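Gift Bag Packing Resumes at the Dongate Center in December

The Plemgate Residents' Association will again prepare gift bags of candy for older neighbors and for families staying at Gaete House. Packing takes place in the ground-floor activity room of the Dongate Center throughout December. The goal this year is 100 bags, to be delivered before the winter break. Residents of all ages are welcome to take part, and children under 13 should be accompanied by an adult.

Each bag is made up by hand from the supply tables. Packers are asked to choose a mixture of flavors, including at least one mint and one fruit candy, and to set the packages upright or at a slant so that the names can be read from the top. Larger packages should go in first. The paper bags are light and will tear if they are overfilled; a bag that bulges at the sides should be relieved of one package before it leaves the table.

Handles require some attention. The cord should stand clear of the contents on both sides – a handle trapped beneath the candy is difficult to free once the bag is full. Clear tape is available at each table for any handle that has begun to pull away from the paper. Please do not staple the bags.

Only sealed, store-bought candy can be accepted. The ingredient and nutrition labels must remain on every package, as several recipients follow restricted diets. Sugar-free items are especially welcome and should be placed in the tray marked for that purpose. Chocolate is not being collected this year.

Donations may be left at the Vomuma pharmacy counter or at the front desk of the Dongate Center until 7 p.m. on any day the building is open. Those who prefer to contribute funds may obtain an envelope from the front desk. Plain white gift bags with cord handles are also needed, preferably in the medium size.

Packing sessions last two hours, and each session can accommodate 15 people. Places may be reserved at the front desk or by telephone during office hours. Groups wishing to attend together are asked to reserve in advance. Completed bags are stored on the shelves beside the activity room and should not be stacked. 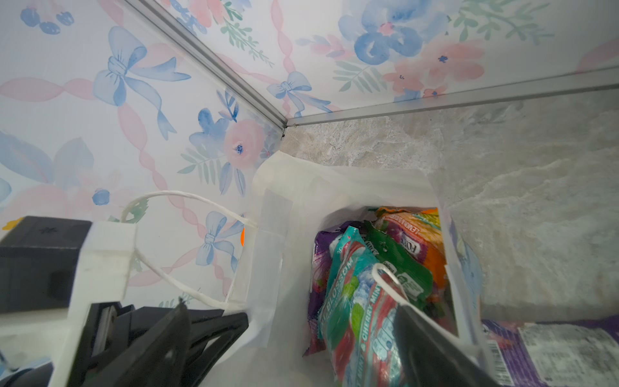
Mint, lemon and other candies in a white gift bag.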